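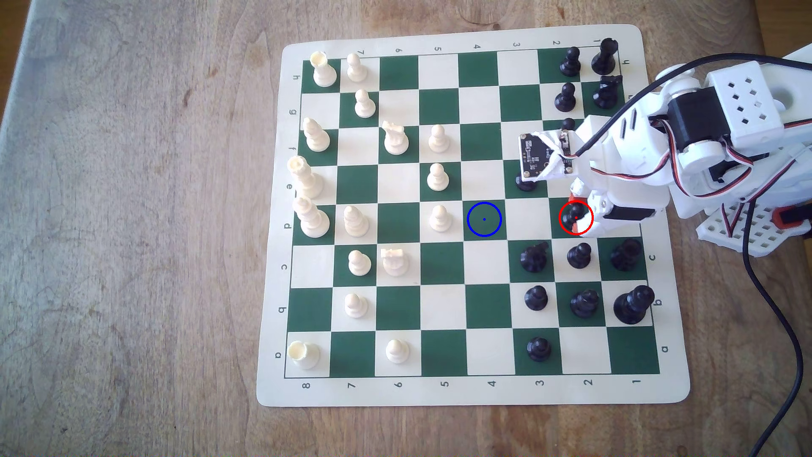 Chapter 4
Writing Down the Game

Every player of some experience has met this situation. You lost a game last week, you remember that something went wrong near the middle, and you want to show it to a friend. You put the pieces on the board, play the first eight or nine moves, and then you stop. Was the bishop already on the long diagonal? Had you castled? Without a written record the game is gone, and the lesson in it is gone too.

In the first three chapters we spoke about how the pieces move and how a game is won, drawn or lost. Now we learn to write. The system in this book is called algebraic notation, and it is the only one accepted in most tournaments today. Older books in English use a different system, called descriptive, in which each square has two names, one for each player. We come back to it at the end of the chapter, for readers who have inherited such books.

4.1 The name of a square

The board has eight files and eight ranks. The files are the columns that run from one player to the other, and they carry the letters a to h, starting from White's left hand. The ranks are the rows that go across, and they carry the numbers 1 to 8, starting from White's side. The name of a square is its letter followed by its number. The white king begins on e1 and the black king on e8.

Many roll-up mats have the letters and numbers printed along the border. This is a help in the beginning, but please do not depend on it. If you sit at the side of the table to watch a game, the ranks run from left to right in front of you and the files lie across, and the beginner easily mixes them. The corner square a1 is always dark. Find it first, and the rest of the board follows from it.

4.2 The name of a move

Each piece has a capital letter: K for king, Q for queen, R for rook, B for bishop and N for knight. The pawn has no letter. We write the letter of the piece and then the square where it arrives, so Nf3 means that a knight goes to f3, and e4 means that a pawn goes to e4. A capture is shown with a small x, as in Bxc6. When a pawn captures, we write the file it came from, as in exd5.

Castling is written O-O on the king's side and O-O-O on the queen's side. A check receives the sign +, and checkmate the sign #.

When two knights or two rooks can reach the same square, we must add one more letter or number – for example Rad1, the rook from the a-file. My pupil Aarti Kanaujia once lost a whole evening on a score sheet where this letter was missing at move 18. She had followed the wrong rook.

Before you continue

Set up the pieces and play these moves: 1. e4 e5 2. Nf3 Nc6 3. Bb5 a6 4. Bxc6 dxc6. Then write, without looking at the border, the names of all squares where White has a pawn. The answers are at the end of the chapter.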